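Ad server playout boxes: replace or move to hosted?
Station Engineering > Traffic and Ad Insertion
January 2021

masterctl_70
We run local ad insertion for two small stations out of Serndale. The spots play from tower PCs running Jullel, and the sales side wants one platform where a buyer can book broadcast and streaming together. Lim is pitching us a hosted version. I'd like to hear from anyone who has moved. 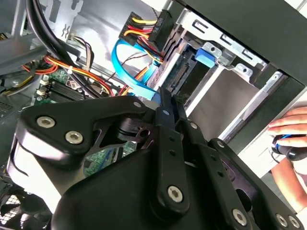
The quote is $2000 a month for both stations, with a setup fee on top. We have 70 active advertisers, and most of them buy the same three dayparts every year.

spotlog
We moved in September. Booking is easier and the sales people like it. Reconciliation is worse. Make-goods on the streaming side don't show up in the traffic log until the next day, so billing waits.

hilltop_eng
I would not put playout on somebody else's network for 70 advertisers. Keep Jullel, keep a spare tower on the shelf, and let sales use Jurner for the streaming orders.
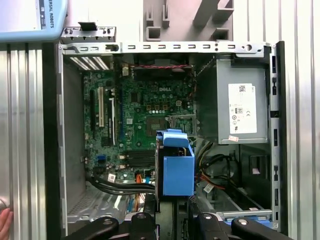 Open desktop case with the blue drive caddy

Storage is the part I'd watch. Spots are small files but they get read all day long.

spotlog
Disagree. Two order systems means somebody types everything twice. We did that for a year and had wrong end dates every week.

hilltop_eng
Then export from Jurner and import the file. It takes a few minutes — less than arguing with a vendor over a missed break.

masterctl_70
Does the Jurner export carry the ISCI codes? Ours all have a station prefix.

hilltop_eng
Yes, but strip the prefix first or Jullel rejects the line.
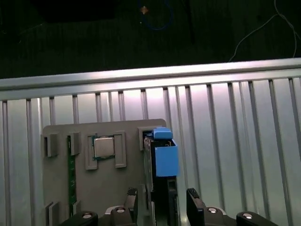 Re: Contract terms

quietcarrier
Read the exit clause before you sign with Lim. Ask how you get your order history back and in what format. Ours came as PDFs.

masterctl_70
Thanks. I'll ask for a CSV sample and post what they send.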